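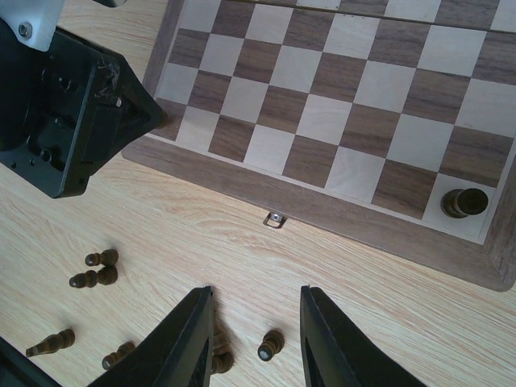 clonudine_jen
Member, Games & Hobbies board

Switching our library chess night from casual to a ladder, how do I not scare people off?

Hi all! I run a little chess evening at the Clonudine branch library, started last October, six in the evening till they flick the lights at us. We've got 31 people on the sign-up sheet now, which still amazes me (the first night it was me and a dad with two kids). A bunch of the regulars have been asking for a ladder so their games "mean something." The trouble is the other half come for the cookies and the chatting and barely know how the knight moves. If I put up a ladder, do those people quit? And how do you handle somebody who only shows up once a month? I don't want to use an app if I can help it, a lot of our folks are older and I'm not doing tech support all night. Also, clocks or no clocks?

Answer from rookandroll
Accepted by the asker

We went through this at our club in Luvmont and lost people the first time, so learn from my mess. I put everybody on the ladder automatically, in order of how good I thought they were. Don't do that!! A very sweet lady found herself at the bottom and I never saw her again.

Second try, the ladder was opt-in. You write your own name on the next open line, and you can challenge anyone up to three spots above you. Win and you swap places, lose and you stay put and can't challenge that same person again for two weeks. Draws change nothing. If you've missed six weeks your name comes off and you can rejoin at the bottom whenever you like. It's a sheet of poster board with names on sticky notes, so moving people takes two seconds.

Keep at least a couple of tables for casual games only, and put them nearest the snacks. We say no ladder games in the last 40 minutes too, so everyone ends up mixing anyway. On clocks, only if both players want one. Beginners hate them.

Answer from ham_side_pawn

just use ratings, ladders are unfair, whoever signs up first gets the top spot and sits on it. our group in Ham has 288 games in a spreadsheet and it works fine

Answer from tuesdaynope

I like the first answer, but I'd add an end date. Ours ran forever and got stale, the same two guys traded first place all year. Now we do ten weeks, hand out a silly prize (last time a Farell thermos from my closet) and wipe it clean. More new people join at each restart than at any other time. Oh, and print the rules BIG. I use 72 point for the heading and people still ask me about draws.

Comment from clonudine_jen

Sticky notes, yes, doing that. Going opt-in with ten weeks and we'll see how it goes. Thank you!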